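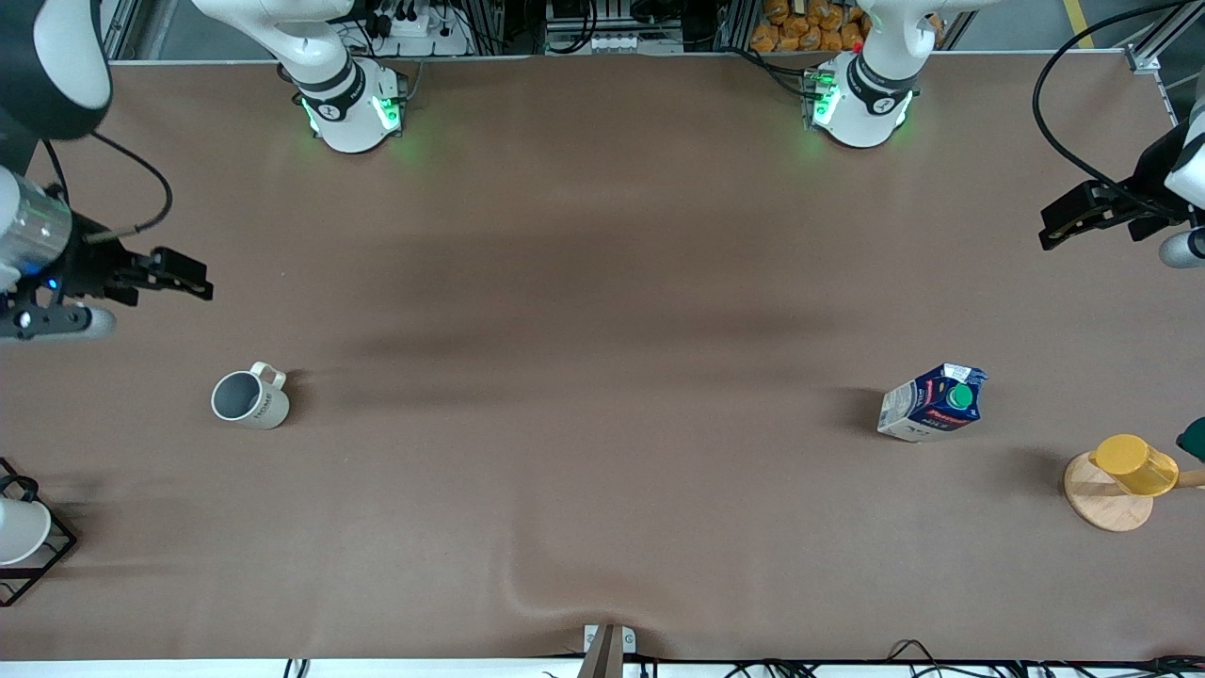
The robot's two grippers reach in over a table covered in brown paper.

Looking after Mathias

Mathias is a robot with two arms. It practices clearing the table at a workshop in Farkport.

Beca Gwilliam checks it every morning before work starts. She turns the power off first. Then she wipes the gripper fingers and looks along each cable for cracks – a worn cable can stop an arm. She tests 3 bolts on each base.

After 72 hours of work, the fingers get new pads. The paper is changed when it tears.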